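Student team at Sturkcombe starts demonstration phase of tidying project

29th June

A student project group at Sturkcombe Technical College has begun recording hand-guided demonstrations for its household tidying task, the second stage of a course that runs until October. The group is working at a shared workspace on Kornwood Road and is supervised by Urs Pichler, who teaches the automation elective.

The task is simple to state. A set of small desk items has to be picked up and placed in an open plastic tub, and the desk has to be clear at the end. The students do not program the motion directly. They perform it by hand with a gripper tool that carries its own camera, and a control policy is later trained on the recordings. The trained policy will run on the college's bench arm after the summer break.

According to the project plan, the group needs 800 accepted demonstrations before training can start. It has logged 1,455 attempts so far, including warm-up runs and practice by new operators. Most of the rejected runs fail for one of two reasons: the tool moves too fast for the position tracking to follow, or the jaws leave the camera's view of the item before the grasp is complete.
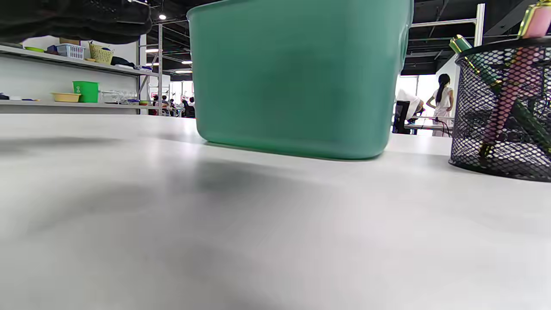 Bhavana Shenoy, who is responsible for the recording procedure, said the tracking losses were the larger problem in the first weeks. The tracking software estimates the tool's position from fixed features in the room, and a plain tabletop supplies very few of them. Operators are now told to begin every run with a slow sweep at chest height, hold still for two seconds, and only then approach the first item. Runs that start directly above the table are discarded without review.

The start position of the tub is changed between runs. In the first batch it stayed in one place, and an early test policy learned to move to that place whether the tub was there or not. The current sheet lists a different placement for each block of runs, along with the order of items and the name of the operator.

Pens have been the most difficult items. The jaws close evenly on a pen lying across them but push it away if it lies at a shallow angle. Washington Batista redesigned the fingertips twice in the spring term. The present version has a soft pad with a shallow groove and is printed in a single piece, so that it can be replaced between runs without recalibrating the jaw width. Drawings are kept in the course folder under the name Hevuseck, the working title the group gave to the whole tool.
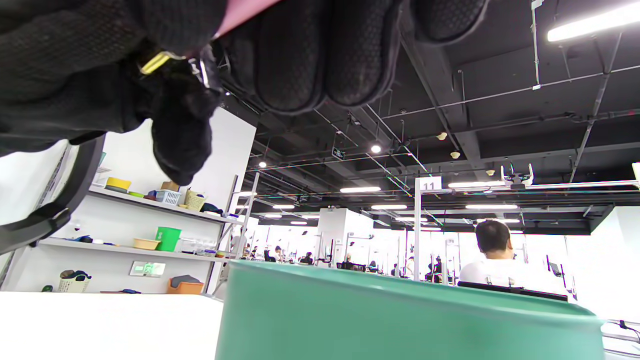 A gloved hand over the teal-green tub at the Kornwood Road workspace.

Lighting has also been added to the procedure. Exposure on the tool camera is now locked at the start of each block, after the group found that automatic exposure shifted whenever the view moved from the white tabletop to the dark ceiling. Odair Teixeira, who wrote the checking script, said the shift was hard to notice by eye but produced a visible jump in the reconstructed path. The script compares successive positions and flags any step longer than the limit. It also reports missing frames — a separate fault, traced in May to a slow memory card.

In the most recent check, 93 percent of the runs in a block passed without manual correction. The students treat this figure with some caution. The block was recorded by two experienced operators, and it contained no pens. A second check with mixed operators and the full item set is planned before the group moves on.

Course credit is split between the recordings, the written procedure and a final trial. In the trial, the arm has to clear the desk on its own, with the items laid out by a student from another group. Each team gets three attempts and the median time is counted. An item that lands outside the tub may be picked up again, but the clock is not stopped. Touching the arm or the desk ends the attempt.

Aparecida Nogueira, the program coordinator, confirmed that the Trindade Fund will cover printing material and one replacement camera for the rest of the course. The request for a second bench arm was deferred.

Recording continues in the afternoons until the end of the term. Students from the first-year group who want to train as operators can sign up with Pichler; the introduction takes one session and includes twenty practice runs, which are logged but do not count toward the total. The procedure document, the block sheets and the checking script are available on the course server, and comments on the current draft are due before the next block is recorded.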